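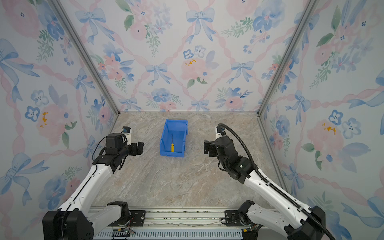 Lorneck two-arm bench cell
For tool cribs and return counters that sort hand tools into open-front bins. Two arms on one aluminum rail, a parallel gripper and wrist camera on each. Rail length 934 mm. Setup takes around 2 hours.

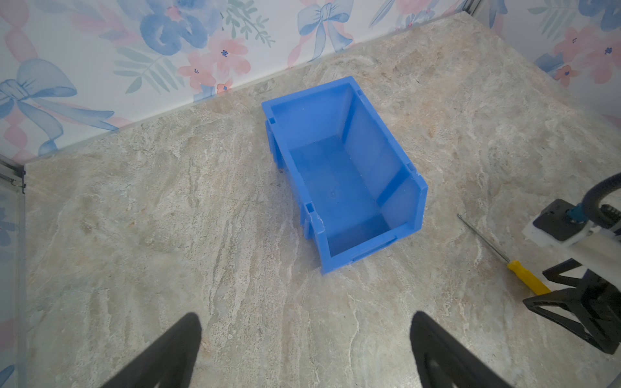

The crib attendant still signs tools in and out and decides what gets pulled for repair. Bin sorting moves to the cell — at Nyarko, that was 318 returns a shift. Tatiana Vrabec runs the counter there and now spends her afternoons on inspection and reorders. Plan on a week of training per attendant.

Order no. 600. Spare gripper fingers sold separately. Next units ship in August.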